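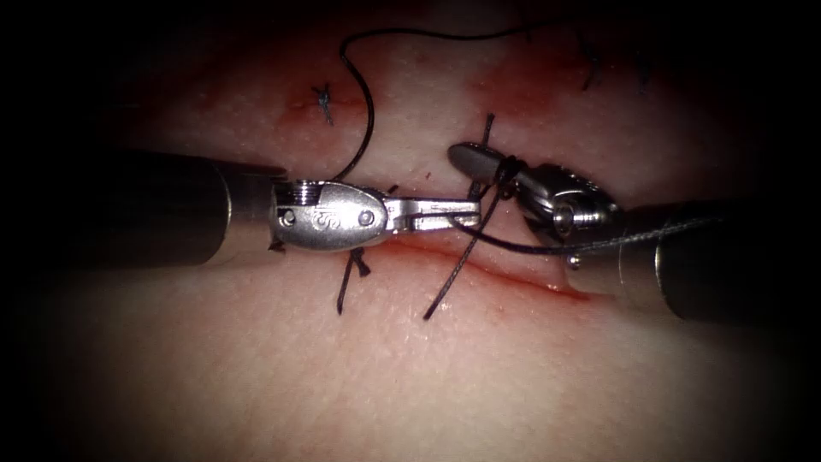 **Grevley Shared Workshop: bench safety check, Kidero two-arm stitching rig**

Bench 16. Checked in August, evening session, machine owner present. Second visit. The first visit ended early over the power supply.

Ticked means I saw it myself. "Told" means the builder says so and I haven't seen it. Unticked means it doesn't run until it's sorted. I have no opinion on whether a home-built machine ought to be sewing things. The build log says it is "basically ready" and I have tried to keep that phrase out of my head.

## 1. Power and stopping

- [x] Mains lead, plug and fuse in good order.
- [x] Supply now in a closed metal case, earthed. Last time it was open on the bench with a magazine over it.
- [x] Big red stop button fitted, within reach of the operator's chair.
- [ ] Second stop button on the far side of the bench. Still not there. The log shows it as done.
- [x] Pressing stop cuts power to the motors on both arms.
- [ ] Arms hold position when power is cut. The left one does. The right one sags slowly. I was offered the explanation that it "only drops a bit". It drops with a pair of metal jaws on the end. Fit a brake or a counterweight.
- [x] Releasing the stop does not restart movement by itself. Tried four times, same each time.

## 2. Arms and mounts

- [x] Base plates bolted through the bench top. Clamps have gone.
- [x] No play in either shaft holder when pushed by hand.
- [ ] Travel limits set in hardware. At present they exist only in the Gisis software, and I don't accept software as a limit on anything that can reach a hand. Two bolts and a bit of angle would do it.
- [ ] Arms prevented from hitting each other. Told there is a "keep-apart zone". On this job the tips work almost touching, one from each side, so either the zone is very small or it gets switched off for knots. I asked which. The answer was long. Write it down in one line and tape it to the bench.

## 3. Instruments

- [x] Needle driver on the left, grasper on the right, both seated and locked.
- [x] Jaws clean before the start.
- [ ] Cables at the wrists checked for fraying. The small pulleys on the right-hand wrist are open to view, so there's no excuse. Use a magnifier and a good lamp before every session, and sign for it.
- [ ] Proof of where the instruments came from and how much use they have had. A receipt from Eshun covers motors and brackets only. Until I see something better, I treat both as worn out.
- [ ] Grip force limited. The log claims a limit, with a graph. The graph has no scale on the side.
- [x] Guard or sleeve over the driver ends of both shafts, where the motors couple on. Good job, this one.

## 4. Needles, thread and pad

- [x] Sharps tub on the bench, lid on, less than half full.
- [ ] Needles signed out and signed back in. The sheet exists and has gaps in it. One missing needle in a shared room is enough to close the bench.
- [x] Tweezers and magnet to hand for picking up dropped needles.
- [ ] Loose thread kept away from the shafts. During knot tying the black thread is looped round the right-hand jaws, with one length going off in a wide curve over the pad and another lying along the right wrist and shaft. I don't like that second one. If the wrist turns the wrong way there is slack for it to wind on. Cut shorter lengths, or show me that it clears.
- [ ] Pad fixed down. Told it is pinned underneath. I'd like to watch the pins go in.
- [ ] Used pads bagged, labelled and taken away the same evening. There is red on the surface along the cut and I was given two different accounts of what it is. Gloves on, no food at bench 15, 16 or 17, and wipe down afterwards whatever it turns out to be. Spares do not go in the kitchen fridge.

## 5. Lighting and view

- [x] Lamp on the working area firmly mounted and not hot to touch after an hour.
- [ ] Enough light outside the work patch. The middle of the pad is well lit and the edges are black. Fine for looking at a knot, poor for noticing fingers, and two of the stitches over on the upper right are barely visible. Add a general lamp, even a cheap one.
- [x] Operator can see the bench directly as well as on the screen.

## 6. Running

- [x] Speed capped at up to 60 mm a second in test mode.
- [ ] Speed cap still there outside test mode. Could not be shown.
- [x] Log file records every stop. Entry 3907 matches my own button press.
- [ ] Faults explained. There are 636 warnings in the same file, nearly all marked "ignore". Somebody decided that. I want the list of which ones and why.
- [ ] Runs unattended: never. The builder's note says "mostly hands-off". Take that out.

## Comments

The stitching looks tidier than I expected. There are finished stitches along the cut with their tails trimmed short, and a small neat knot up to the left. I can't tell from looking which of them the machine did alone and which had help, and the log doesn't say either. A tidy knot has no bearing on sections 1 to 3 in any case.

The claim on the project page that Kidero is "workshop safe" should come down until the open boxes are closed.

**Result:** not passed. May be powered with instruments removed, one person at the stop button, nobody else inside the yellow tape. Instruments go back on after sections 1, 2 and 3 are fully ticked.

**Recheck:** on request. Please have the far-side stop wired before asking.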